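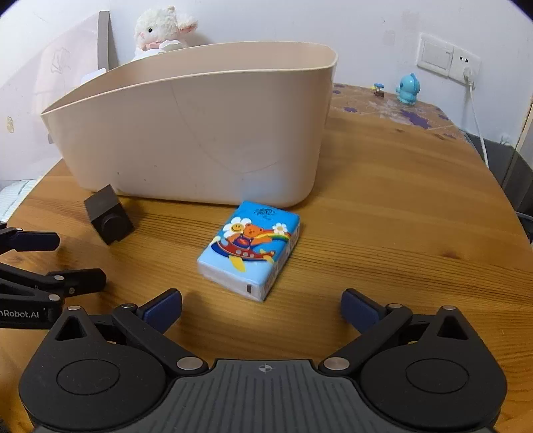
Tissue packet and beige basket on the round wooden table, with the plush lamb behind.

Kendard Tabletop Tidy -- README

Welcome! Kendard is a collection of short clips of small household things being put away into baskets and boxes, all on ordinary tables in ordinary homes. We love how much variety turns up in a job this small -- one pack of pocket tissues has a cartoon bear riding a red and white aeroplane, daisies and a rainbow, and it's a joy to label.

What's inside
1,176 clips, 26 kinds of object, 2 folders (tables, shelves)
Labels: object name, container, start and end of each clip

Notes on the objects
Pocket tissues are filed under "soft packets", along with wet wipes and refill pouches. Open plastic baskets are "basket" whatever their outline, so the beige one with the curved, higher back rim sits with the square ones. Plush toys in the background are left unlabelled for now.

Known gaps
Very few glass items. Shelf clips from the Erkton set still need their container labels checked.

Coming next
The July update should bring us to 2,000 clips, with kitchen drawers too!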